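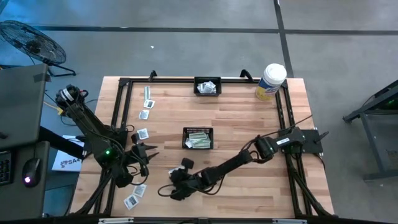

Oiled wood surfaces need a different cleaning routine from lacquered ones, and the first job is to find out which finish you have. Put a drop of water on a spot that gets little use and wait 6 minutes. A dark mark means the finish is oil, or that it has worn through. Butcher block like this tabletop, with long strips in pale and honey tones, should be wiped along the strips, never across them.

What you need

Two cotton cloths
A plastic scraper
Skikwood soap concentrate
Boström maintenance oil, for oiled finishes only

Cleaning

1. Remove crumbs and dust with a dry cloth.
2. Lift dried residue with the scraper held nearly flat.
3. Mix 26 ml of concentrate into one liter of lukewarm water. Skanex can be used at the same ratio, but it leaves more film.
4. Wring the cloth until it no longer drips. Wipe one section at a time.
5. Go over each section with the second cloth, dampened with plain water.
6. Dry immediately. Do not let water stand at the joints.

Oiling

Let the wood dry overnight. Apply a thin coat, wait 40 minutes, and wipe off whatever has not soaked in. A bottle of 200 ml covers roughly two kitchen counters. Lay used cloths flat outdoors to dry before disposal, as oily cloths can self-heat and catch fire.

Step 5 was added in February after a correction from Adanech Mersha.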